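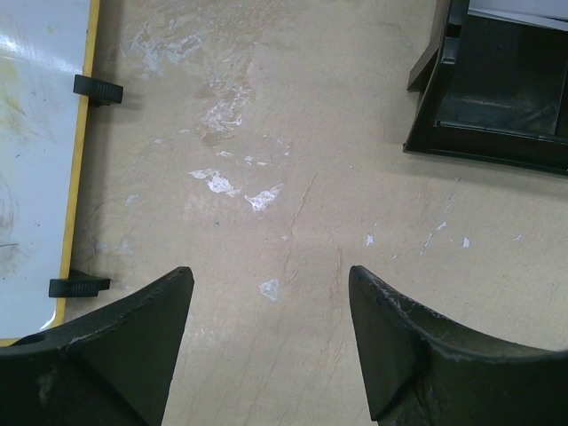

Sore legs after training: what I do at home

I run with the Saarela group in Stovgate, and after the long runs my kitchen becomes a small recovery station. Most of what I use was already in the house. I am not a doctor, so please take these as kitchen tips. If the pain is sharp, or the knee is swelling, go and let somebody look at it.

Cold pack from the freezer

Take a strong freezer bag and pour in two cups of water and one cup of rubbing alcohol. Press out the air, close it, and put the bag inside a second one with the opening to the other side. Leave it in the freezer overnight. It stays soft like slush and lies nicely around the ankle. Write on the bag with a marker what is inside, very clearly, and keep it where children cannot reach.

Frozen peas are also fine. I keep one bag only for this use and I do not cook it later, after it was thawed and frozen so many times.

Always put a thin kitchen towel between the skin and the pack. I set the oven timer to 17 minutes, this is my own number and it has worked for me since many years. Do not fall asleep with a cold pack on.

Warm bag with rice

For a stiff neck I prefer warm. Fill a clean cotton sock with dry rice and make a knot, or sew the end. The sock must be only cotton, with no elastic or shiny threads in it. I warm it in the microwave for one minute, shake it, feel it with the hand, and give it a little more if needed. Put a cup of water next to it in the microwave, then the rice does not get so dry. When it begins to smell toasted, throw the rice away and take new. 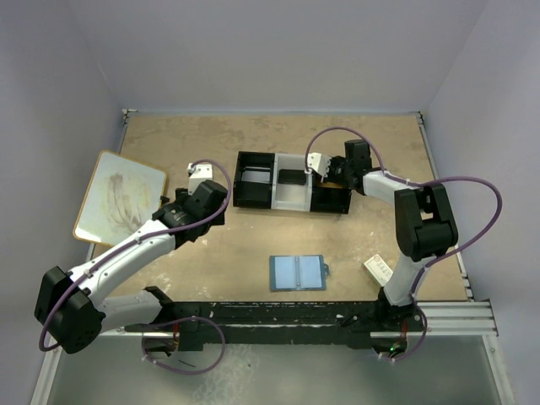 Do not use the warm bag on something which is freshly twisted. For the first days I stay with cold.

Foot roller

A hard rubber ball under the foot while you brush your teeth is good for tired arches. In summer I use a small plastic water bottle, filled to 4 fingers under the top and frozen lying down. Put an old towel on the floor or you will be wiping water in the whole bathroom.

Salt drink for after

In a bottle I mix 200 ml of orange juice with the same amount of water and a small pinch of salt. It should taste only a little salty. If it tastes like the sea, you made too much. Drink it the same day and wash the bottle at once, also the thread of the cap, where the old juice likes to sit. For the smell in a bottle, leave baking soda and warm water in it for the night.

Creams and wraps

Warming creams do not go together with a hot rice bag. I made this mistake one time and my calf was red until the evening. Wash your hands well after the cream, with soap, and do it before you touch contact lenses.

Elastic wraps last longer if you wash them by hand in lukewarm water and dry them flat. My two Cultent wraps went once in the dryer and now they are good only for tying tomatoes. Close the hook part before washing, otherwise it collects every thread from the other clothes. Old threads come out with a dry toothbrush.

Where to keep the things

I have one shoe box for all of it: wraps, tape, ball, small scissors, safety pins. The tape should not be near the heater, as the glue gets soft and the roll sticks together. Pain tablets I keep separately, in their original package with the paper. Check the date on them when you change the smoke alarm battery, and bring the old ones back to the pharmacy.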